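Monter un PC à deux bras : le banc Ciddale en quatre vues

Par Asmaa Farouk, mars
Temps de lecture : 3 min

Apprendre à un robot à remonter un ordinateur de bureau, sur le papier, tient en une phrase. Tumaini Kaijage l'a écrite dans notre demande de financement, et nous la relisons parfois quand le moral est trop haut. Le projet Ciddale étudie l'insertion de composants à partir de démonstrations téléopérées : un opérateur guide les bras, la politique apprend à imiter, puis elle se débrouille avec un processeur qui n'a pas lu l'article. Nous avons enregistré 360 démonstrations, réparties sur 18 variantes de position de départ. 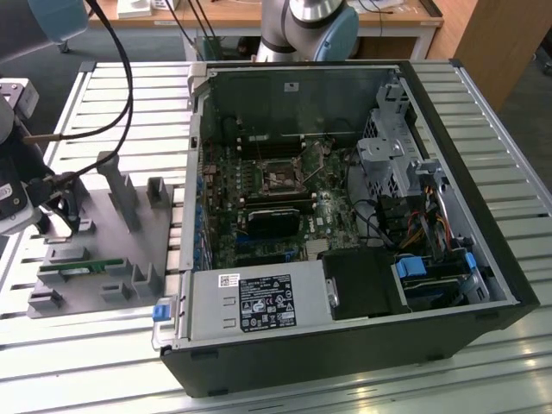
Le poste de travail : la tour ouverte sur le flanc et, à sa gauche, le support imprimé en 3D.

Le support a occupé Tumaini davantage que le réseau de neurones. Sa huitième version est la première que nous osons montrer. Les précédentes servent de presse-papiers chez Pletska, notre partenaire pour la mécanique, qui les a acceptées avec une politesse remarquable.

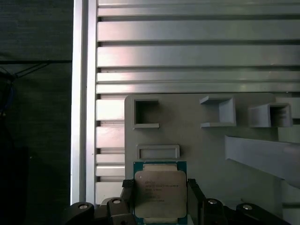
La saisie reste notre étape préférée, parce qu'elle marche. La politique Ulteo reçoit les images du poignet et l'effort mesuré aux doigts, à l'exclusion de tout modèle CAO. Avec le processeur tenu debout entre les deux doigts, pincé par les bords, la grande face métallique se présente à la caméra et l'orientation s'estime assez bien. Le marquage, lui, est trop flou pour être lu en entier ; nous avons cessé de compter dessus, au grand regret du stagiaire qui avait écrit le module de lecture.

L'alignement au-dessus du socket est une autre histoire. La vue extérieure ne suffit plus, les reflets s'en mêlent, et l'erreur admissible devient plus petite que notre confiance. 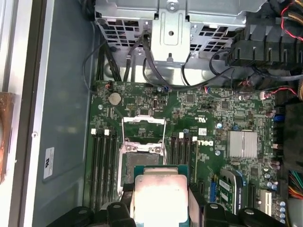
Nous avons donc découpé l'approche en deux phases, l'une guidée par la vision, l'autre par l'effort. Sur 42 essais d'évaluation, la méthode en deux phases en réussit 34, contre 26 pour la version d'un seul tenant. Les 8 échecs restants surviennent presque tous au dernier instant, ce qui donne des vidéos d'un suspense insoutenable.

Pour les barrettes de mémoire, l'affaire est moins glorieuse. La rainure du support les présente à plat, il faut les redresser, et la politique hésite comme un client devant un rayon de yaourts.
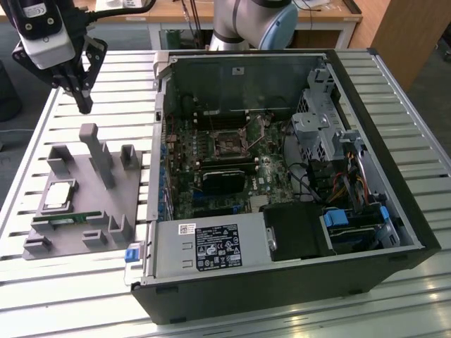 Chaque essai repart de la même disposition, remise en place à la main par un titulaire de doctorat. L'automatisation de cette remise à zéro figure au programme de l'an prochain, sous le nom de code Tavares. Les données et les plans du support seront publiés avec l'article, dès que nous serons d'accord sur le titre.

Contact | © Équipe Ciddale, tous droits réservés | Haut de page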